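Lurkorness Building, Ground Floor
June walk-through: fire, floor and kitchen checklist

Marks used: OK, FIX, N/A. Comments go under the item. Anything marked FIX gets a name next to it on the office copy.

1. Exits
Front door opens fully from inside: OK
Rear door opens fully from inside: FIX
The closer is slow and the latch needs a push. Kalletti fitted the new one in spring and will look at it again.
Exit signs lit with the room lights off: OK
Hallway clear to its full width: OK

2. Extinguishers and alarms
Gauge in the green on all 5: OK
Pins and seals in place: OK
Tags signed for the month: FIX
3 tags were blank. The gauges were read, but the tags have to be initialed the same day.
Smoke alarms tested by button: OK
The one over the stairs chirped before the test. New battery put in.

3. Food and pests
Dry goods off the floor: OK
Open packages closed with a clip or moved to a lidded tin by the end of the day: FIX
This covers chips, cookies, cereal and pet treats. Folding the top over does not count.
Droppings or chew marks along the baseboards: none found
Traps checked and dated: OK

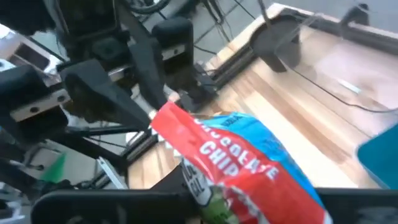 Kaj Hauksdóttir: Can we add the gap under the sink to this section? I stuffed it with steel wool last winter and it has never been on the list. Also the tins are full by noon, so either we buy more or people will keep folding bags.

Added as a line for next time. More tins are on order.

4. Floors
Walking routes dry: OK
Mats flat, no curled corners: OK
Tape lines stuck down along their whole length: check by foot, both directions
Press lifted ends down, and replace any piece that lifts twice. Do not lay new tape over old - it peels faster.
Cracks or raised joints that could catch a toe: none found

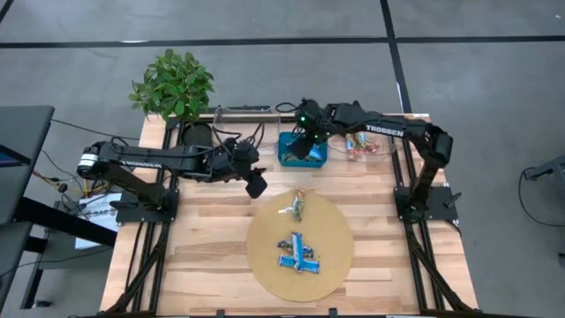 Floor marking: black tape on gray concrete.

5. Electrical
Panel door closes, nothing stored in front: OK
Power strips not plugged into other power strips: FIX
Found one pair behind the copier. Separated during the walk-through.
GFCI outlets by the sink trip and reset: OK
Labels in the Gunnlaugsson panel match the rooms: FIX
Breaker 15 is marked "storage" and feeds the hall lights.

6. Kitchen counter and trash
Trash can has a lid that closes: OK
Crumbs wiped up before closing: OK
Placemats shaken out and washed on schedule: OK

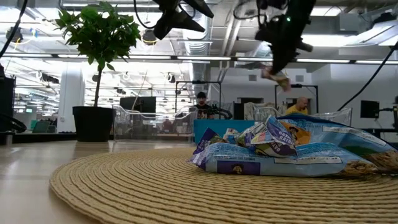

Recycling goes out before 6 p.m. and the bin gets rinsed, even when it only held paper. The Trilar dishwasher filter was clean but the door seal had residue at the bottom edge - FIX.

7. Carried over from May
Loose handrail bracket on the back steps: closed
First aid kit short on gloves: closed
Spare key missing from lockbox: still open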